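Section 3. Setting up a gripper comparison in the sim kitchen

Wimcombe Bench Guide, rev. August 25, 2024

Read section 2 first if the hand tracker isn't paired yet. Everything from here on assumes the arm loads, the tracker shows green, and you've got the Brokov controller profile installed. If you're still on the old Mansour profile the menus are in a different order. Same settings, just hunt for them.

What you need

Wimcombe install, with the kitchen pack
Arm model loaded (Franka, default table mount)
Two-finger gripper, stock
The second gripper you want to compare – the Prirnumwood soft pad set, or your own
Hand tracker, charged
Disk space for logs. 2,000 MB per session is plenty

3.1 Load the kitchen

1. Open Wimcombe, choose New Session, then Kitchen.

2. Pick the layout. Use Table Front for grasp tests. The other layouts work but the camera sits too far back to judge finger gap by eye.

3. Leave Clutter on. The background furniture and the props are part of the test, so the depth camera has something to get wrong. Turning it off makes every gripper look good.

4. Wait for the textures. If you start recording before they finish, the first run gets tagged bad and you'll be doing it over.

Note: Shadows cost frame rate. On a slower machine set them to Low before anything else. Don't touch the physics rate to make up the diffrence.

3.2 Mount the first gripper

1. Tools menu, End Effector, choose Two-Finger (stock).

2. Check the payload value updates. It should change by itself. If it dosen't, type it in from the gripper sheet.

3. Open and close once using the slider. Full travel both ways.

4. Set the start gap to Slightly Open. Fully open looks sensible but it hides how fast the fingers close, and closing time is half of what you're comparing.

Caution: never swap end effectors with Follow switched on. The arm will try to correct for the new tool length all at once. In the sim you lose a run. On a real arm you could lose a gripper, or a finger.

3.3 Line up the hand

The virtual hand is your input. The arm follows it, with the offset you set below. Tracker flat on the desk, sleeves up, no rings or watches if you can help it.

1. Hold your hand over the tracker, palm up. Keep still until the hand model appears.

2. Curl your fingers a little. Flat hands track badly at the thumb.

3. Move until the hand model sits over the table, close under the gripper fingers. Near, with no overlap. Watch it from the front camera and then the side camera, as one view on its own will fool you on depth.

4. Place the target. Object menu, Tomato, then drag it beside the hand. Leave the cutlery where it loads.

5. Check your view before you press anything. Gripper over the table pointing down, hand just under it with palm up, red tomato off to the left of the hand.
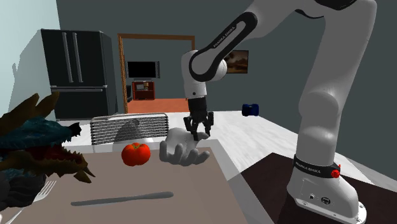 6. Press Lock Offset. You'll hear a click. From now on the arm keeps that spacing when your hand moves.

7. Turn Follow on. Move slowly for the first few seconds – small circles, then up and down. If the wrist swings wide or the elbow flips, Follow off, go back to step 3.

Note: if the hand model flickers, it's usually room light. Close the blinds and try again before you reinstall anything.

3.4 Run the comparison

1. Name the run. Gripper first, then object, then run number. The log viewer sorts by name, so be consistent or you'll hate yourself later.

2. Press Record.

3. Bring the gripper over the tomato, lower, close, lift, hold, lower, release. One smooth go. Don't correct halfway, just finish the run badly and mark it.

4. Press Stop. Choose Held, Slipped or Missed.

5. Reset Object. Not Reset Scene – that one clears your offset too.

6. Repeat until you've got three clean runs.

7. Follow off. Mount the second gripper (3.2 again, all of it). Lock a fresh offset. Then another three.

Keep the object, layout, lighting and grip force limit the same for both. Change one of those and the numbers don't compare, bin them and start over.

Caution: the round objects have a low force limit by default. Going over it won't show any damage on screen, but the run is logged as Crushed no matter what you pick in step 4. Check the limit again after each swap. Some gripper files overwrite it on load.

3.5 Reading the results

Open Log Viewer, tick both sets, press Compare. Look at these first:

Closing time. From close command to first contact. Shorter isn't always better, a quick gripper can bat a round object off line.

Contact spread. How evenly the two sides load. A lopsided value mostly means your approach was off centre, so replay the run before you blame the gripper.

Slip. Movement of the object inside the fingers during the hold. Soft pads normally creep a bit then settle. Hard fingers tend to stay put or let go.

Follow lag. This belongs to the controller, so it should match across both sets. If it doesn't, something in your setup changed between grippers and the comparison is no good.

Export as CSV if you want your own charts. The built in ones are fine for a quick look.

3.6 If it goes wrong

Arm won't move, Follow is on: offset not locked. Step 6 in 3.3.

Error 202 on gripper load: tool file and controller profile don't match. Reinstall the Brokov profile, restart, load the gripper again.

Hand appears upside down: tracker is turned round on the desk. Cable goes away from you.

Fingers pass through the object: collision set to Visual Only. Physics menu, set to Full.

Tomato rolls at start: dropped from too high when you placed it. Reset Object, then use Snap to Table.

Log file empty: disk full, or you pressed Record before naming the run. Wimcombe doesn't warn you about the second one yet. Fix due in the November build.

Next: section 4, moving a tested gripper over to the real arm. Do the e-stop check at the start of that section even if you did it yesterday.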